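Guvcombe Institute of Applied Studies
Workplace Organization I
Handout 5: The Shared Work Surface
Prepared by Mitali Gazi, with revisions by Essam Cherkaoui
Issued 6 February 2026

Purpose of this handout

This handout accompanies the fifth lecture and should be read before the practical session in the Domby Room. It covers the layout of tables used by more than one person, the marking of working areas, and the handling of paper goods and rolled materials. Students who missed the lecture are responsible for the content below. The reading by Chaimae Amrani (course pack, pages 11 to 20) covers storage furniture and is not repeated.

1. Terms

A work surface is any tabletop on which materials are set down, used and picked up again in the course of a task. A desk assigned to one person may also be a work surface, but its arrangement follows the habits of that person and is treated separately in Handout 6.

The working area is the part of the surface reserved for the current task. Everything outside it is margin. The margin may hold tools that are needed from time to time, but it should not be used for storage from one session to the next. 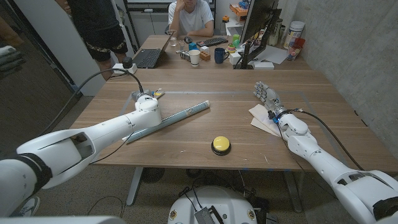

Marking a working area is the simplest measure available to a group that shares its furniture. The boundary may be drawn on paper, laid down as a mat, or applied directly to the table. Tape is the usual choice in teaching rooms, as the layout can be changed between terms. Thin blue tape lines, such as those that form the rectangle around the tube, the yellow button and the paper, take up little of the surface and leave the wood visible. Faint lines are acceptable where the same group returns to the same table. Where groups alternate, the lines should be renewed at the start of each term.

The second desk in a room often shows the opposite condition. A laptop, a keyboard, a mouse and a drinking glass can share a desk without difficulty while one person is seated there. The same objects become obstacles once a second person needs the space. Students should note which items would have to move first, and where they would go.

2. Long and rolled items

Tubes and rolls present two problems. They take up more length than their contents would suggest, and they do not stay where they are put. The following practice is recommended.

Set the item down diagonally if the working area is too shallow to take it straight. Keep both ends inside the boundary. Leave any clear wrapping in place until the contents are needed - once opened, wrapping tends to stay on the table for the rest of the session. Scissors used for opening should be returned to the margin with the blades pointing away from the person seated nearest.

3. Paper goods

Sheets and napkins are light and are easily displaced when other items are lifted. They should be kept to one side of the working area, preferably the side of the hand that will use them.
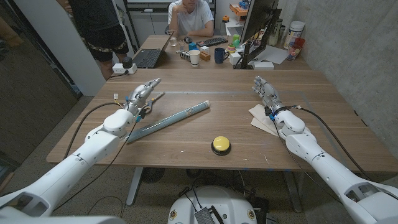 Folded napkins may overlap when they are to be used within the session. For storage they should be squared and stacked, with the folds on the same side. Crumpled sheets should be flattened or discarded. Remo Eberhard's Jilby notes recommend a shallow tray for this purpose; the tray is optional in this course.

4. Condition of the surface

Wooden surfaces should be inspected at the close of each session. Scratches, pale marks and traces of tape are recorded on the Tahiri sheet posted inside the door. Students are not to attempt repairs. Tape that has lifted at the corners may be pressed down by hand, but it should not be replaced without the approval of the instructor.

5. Assignment

Draw a plan of one shared table that you use regularly. Mark the working area and the margin, and show the position of each item at the beginning and at the end of one task. Attach a written commentary of one page. Plans may be drawn by hand - a ruler is expected.

Submit the plan and commentary to Sanaa Lahlou in Room 56 before the next lecture. Late work requires a signed note.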